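Section 3: Settling your Runimell 550 into a bedroom

By now you should have the dehumidifier out of its box, the tape peeled off (there is a piece hiding under the tank that almost everyone misses) and the tank clicked back into place. If it has been lying on its side in transit, please stand it upright and leave it overnight before you switch it on. We know it's a nuisance when you have been looking forward to a drier room, but the oil in the compressor needs time to find its way home.

The steps below are for a bedroom or other small room. If you are setting up in a cellar or garage, you will want Section 4, where the permanent drain hose is covered.

Choosing the spot

1. Find a level piece of floor. A hard floor is best, and a short, firm carpet is fine too. On a deep pile, put the unit on the Fladum stand or on a flat board, so that the feet don't sink and tip it backwards.

2. Check the height. The Runimell stands 637 mm tall with its handle folded down, and the air comes out of the top, so it can't live under a low shelf or a hanging rail.

3. Leave a good hand's width behind the unit and a clear space in front. Curtains are the usual culprits here — they get drawn in the evening and end up lying across the intake.

4. Keep the lead where you won't catch it with a foot on the way to the bathroom in the dark. 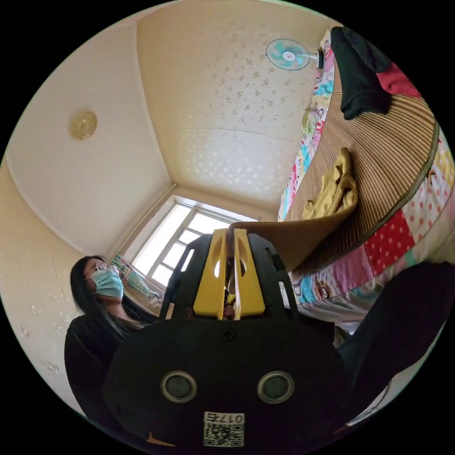
5. Close the windows and the door. It feels wrong, we know, especially if you were brought up to air a room every morning, but with a window open the machine will be trying to dry the whole street. Air the room first by all means, then shut everything and switch on.

CAUTION: Plug straight into a wall socket. Do not use an extension reel, a timer plug or an adaptor shared with a heater.

First run

1. Push the tank in until you feel it click. If the red drop symbol stays lit, take the tank out, make sure the white float inside moves freely, and try again.

2. Press the power button once and wait. The fan starts straight away, but the compressor holds back for a few minutes and then joins in with a low hum. Both of these are normal.

3. Turn the dial to 550. This isn't a humidity reading, it is simply the name of the everyday programme, which we have kept from our very first model and have grown too fond of to change. It holds the room at a comfortable level and rests when it gets there.

4. Leave it running for the first day and night. A room that has been damp for a long time has moisture in its plaster, mattress and clothes as well as in its air, and all of that takes a while to come out.

Drying clothes

A great many of our customers buy the machine for this and nothing else, and it does the job very nicely with a Grundik airer or any other that you already own.

1. Spin the washing well first. A second spin costs very little and saves hours.

2. Give thick things such as sweatshirts and dressing gowns the outer rails, and turn pockets inside out.
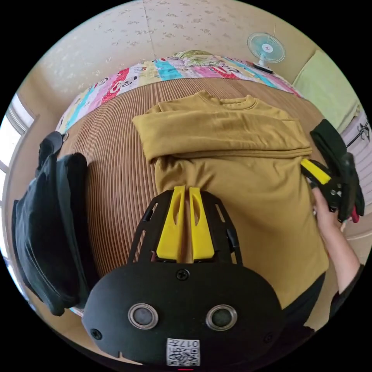 3. Set the airer an arm's length from the unit and turn the louvre so that the air passes beneath the clothes and rises through them. Jumpers that would stretch on a rail can be dried flat and turned over halfway through.

4. Choose LAUNDRY. The fan will be louder on this setting, so you may prefer to run it while you are downstairs.

CAUTION: Never drape anything over the machine itself, even for five minutes.

Looking for damp

While the unit is doing its work, have a slow look round the room. Start with the outside walls, then the corners behind wardrobes, and finish at the top, where warm air gathers.
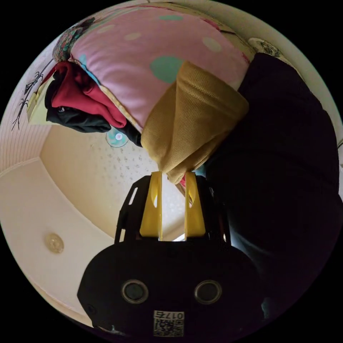 Bedroom ceiling and upper walls.

Marks on paint are not always damp. Furniture leaves scuffs, and old filler can show through as a paler patch. If you are unsure, pencil a faint line at the edge of the mark and look again in February, or whenever your house is at its coldest. A patch that has grown past its line needs a builder to look at it, as no dehumidifier can mend a leaking gutter.

Emptying and cleaning

1. When the tank is full the machine stops by itself and gives three beeps. Draw the tank out slowly with both hands. It holds up to 3 litres, and it is heavier than you expect on the stairs.

2. Tip the water away. It isn't fit for drinking, or for pets.

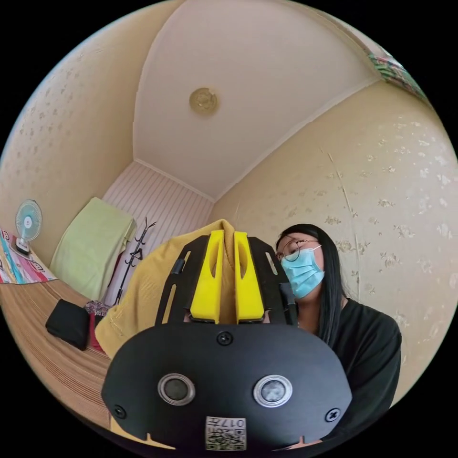
3. Every fortnight, slide out the filter at the back and run a vacuum brush over it. If it is greasy, wash it in lukewarm water and let it dry fully before refitting.

4. Replace the filter once it looks grey after washing. Ask for Maddocks part 553, and check that the arrow on its edge points towards the machine.

Note: If the unit will be idle over the summer, empty the tank, leave it out for a day to dry, and wind the lead loosely round the two hooks. Storage is covered in Section 6.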